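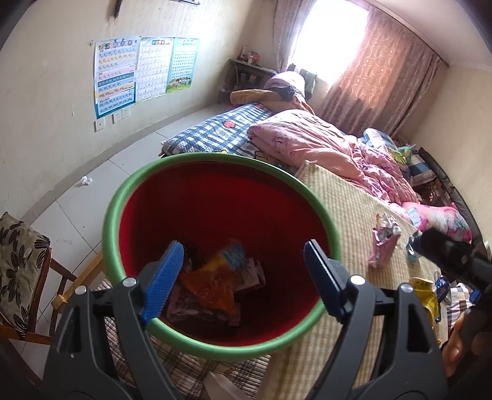
Books > Home and Daily Living > Gerngate Course in Household Practice > Chapter 2

Chapter 2: Clearing the Bedroom

By the Gerngate Editors
2018-06-02
14 shares | 3 comments

If you worked through the first chapter, you have already made a rough plan of your home and marked the places where things pile up, and I would be willing to bet that at least one of those marks landed in a bedroom. Bedrooms are where we read, snack, fold the laundry, open the mail and, when there is time left over, sleep. Every one of those pleasant little habits leaves something behind, and most of what it leaves is light, crinkly and easy to overlook: candy wrappers, the torn top of a packet, a small box that once held something or other, a receipt folded in half.

In this chapter we are going to deal with litter first and leave the belongings for later. Students often want to begin with the closet (it is so much more satisfying to talk about!), but a closet is full of decisions, and an empty wrapper hardly asks for one at all. Starting with the easy things warms you up, and it also lets you see the bed and the floor again before you try to sort anything on top of them.

What you will need

Bring a bin into the room, a real one, wide at the mouth and light enough to carry. The tiny wastebasket beside the desk won't do for this job, sweet as it may look. A round plastic tub is very good, and the wider the opening the less you will have to aim. Set it close to where you are working, even right up beside the bedding, and move it along as you go. Walking back and forth to a bin in the hall is how a short task becomes a long one.

Fabric and patterns

Look closely at patterned cloth. Checks, plaids and quilted covers are lovely and forgiving, and they are every bit as forgiving of a shiny wrapper as they are of a coffee stain. Run your flat hand along the ridges of a quilt, lift each folded blanket by its edge, and give it a gentle shake over the bin. Paper and cards should be opened and read before they go anywhere, and anything you are unsure of can wait on the dresser.

Key terms

Surface litter: empty packaging and scraps lying in plain sight.
Hidden litter: the same, found under or between cloths.
Holding spot: one place, chosen ahead of time, for items you can't decide on yet.

Before you read on

Choose one bedroom and spend no more than 50 minutes in it, stopping when the time is up even if you are enjoying yourself. In your notebook, write down which surface had the most litter and what kind it was. Keep the page handy, as we will come back to it in the section on snack habits, where we look at why the same corner of the bed seems to fill up again every week.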